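Wonard Forums > General Gaming > Matilthorpe: is the Harbour Pack worth it?

raluca_m
Joined: April
Has anyone bought the Harbour Pack for Matilthorpe yet? The store page promises a "living waterfront" and 46 new objects. I've been burned by town-builder add-ons before, so I'd like to hear from people who've put some hours in.

kagiso_vdm
Got it on day one. It's fine. The fish market is lovely and the ferry brings in visitors who do spend money. I'd pay for it again.

Normunds G
46 objects if you count every colour of bollard. I went through the build menu and there are 21 different things in there, the rest are recolours. Same trick Hudec pulled with the farm pack.

kagiso_vdm
Recolours are still useful though? My whole quay is the green set.

Normunds G
Useful, sure. Not worth full price. And the ferry gets stuck if you put 2 piers on the same side of the bay, which they've known since the beta.

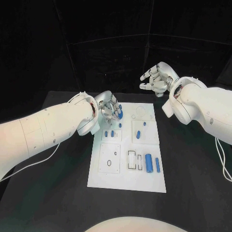
I reported it myself and got the usual "passed to the team". So I'll believe in the patch when it's on my hard drive.

Selina Aebischer
Never had the ferry problem and I've got piers all over. Are you running mods?

Normunds G
One, the Clarberg roads mod. Took it out, same thing.

Selina Aebischer
Did you start a new save afterwards? Clarberg leaves bits behind in old towns. Mine did it with the trams.

Normunds G
No. Fair enough, I'll try a fresh map tonight - but I'm not holding my breath.

raluca_m
So it's 21 objects and a ferry that may or may not move. What do the townsfolk do at the waterfront? Do they fish, or just stand there?

kagiso_vdm
They fish, they eat chips, they complain about gulls.

laimute_v
Mine mostly stand there. Ten hours in and I've seen one person fishing. I'd wait for a sale.

raluca_m
Right, waiting for a sale then. Normunds, let me know how the fresh map goes.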